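Re: [gripper-users] Drevorier hand-held kit, worth it for cloth?

Replying to the question from October, quoted below. I've had the kit on trial long enough to give an answer, at least for laundry work.

> On the Lim grippers we get through rigid parts fine, but cloth is
> a mess. Grimen is offering us the Drevorier hand-held set with the
> curved fingers. Has anyone on the list used it on shirts or towels?
> Mostly I want to know (a) does it hold a thin hem, (b) how tired
> do people get, and (c) is the software any good. We would be
> buying for two stations.
> — Tritau cell group

(a) Yes, with some practice. The curved black fingers can close on a gathered fold of a T-shirt without your having to dig under it. I put a plain cloth on the table first, because on a bare tabletop the tips skate and you end up chasing the hem.

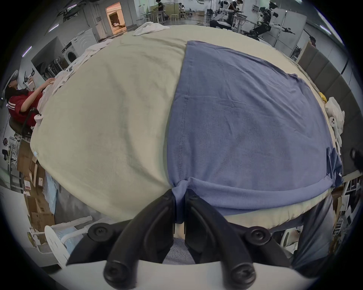 Photo: Tsegereda Ambaye. OK to reuse with credit.

Pinch a fold, not a single layer. With one layer of thin jersey I lost the hem about as often as I kept it. Heavier cotton was much better. Each finger is held on with screws you can reach from the front, so swapping a worn one takes five minutes with the driver from the box. Check those screws at the start of each shift. Two of mine had worked loose by the end of the first week.

(b) Standing at a table, I was fine for a long session. Towels on the floor are harder on the knees and the lower back, and no gripper is going to fix that. We went to shorter turns for floor work and the recordings got cleaner. Of 600 takes, 164 were thrown out, and most of those came from the last part of a long turn.

We do shirts on the table and towels on a sheet on the floor. The sheet needs to be big — ours runs well past the reach of one person, and I would not go smaller. Smooth out the deep wrinkles before you start or the fingers catch the sheet along with the towel. 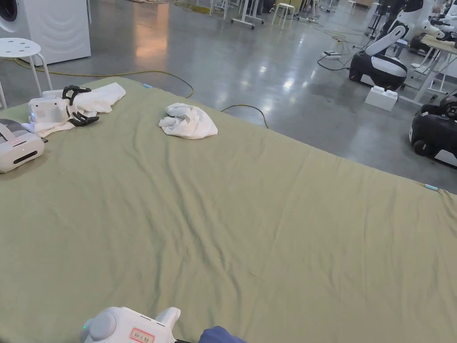 Label every unit on the day it arrives. Once you have more than one out they get swapped, and the calibration goes with the unit and not with the person. I wrote the numbers on stickers by hand. The ones Grimen sends are too small to read at arm's length.

(c) The software is the weak part. Export works but it is slow, and it drops the session name if you put a space in it. Support answered both of my mails within a day and said the name bug is known. They gave no date for a fix.

On price, Grimen quoted me 88 a month per unit on the rental plan, with spare fingers extra. For two stations I would rent four units and keep one more as a spare, so 5 in all. I would not buy outright until the export is sorted.

I have not tried the long fingers. If someone here has them, I'd like to know how they do on socks.

Tsegereda Ambaye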